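Skultby mast switch-on slips again

Quick one before the weekend. Fandberg has put back the switch-on of its new mast at Skultby, the second delay since May. Power supply to the cabinet still not signed off, aparently. Ladi Bassey at Fandberg wouldn't give a new date - "weeks, not months" was all we got.

Annoying for the 856 homes on the east side, most of them stuck with one bar upstairs and nothing in the kitchen. Flundach customers should be ok as they use the older site by the reservoir. Margaritis is meant to share the new mast but hasn't said when it will.

Danjuma Ugwu has asked for bill credits for anyone who signed up on the promise of better indoor coverage. Fandberg is "looking at it". Keep your contract letter handy, and a note of dropped calls with times. Salamatu Tamuno is collecting these for the coverage complaint, over 2000 logged so far, so do send yours in even if its only a couple.
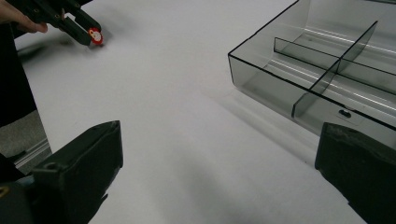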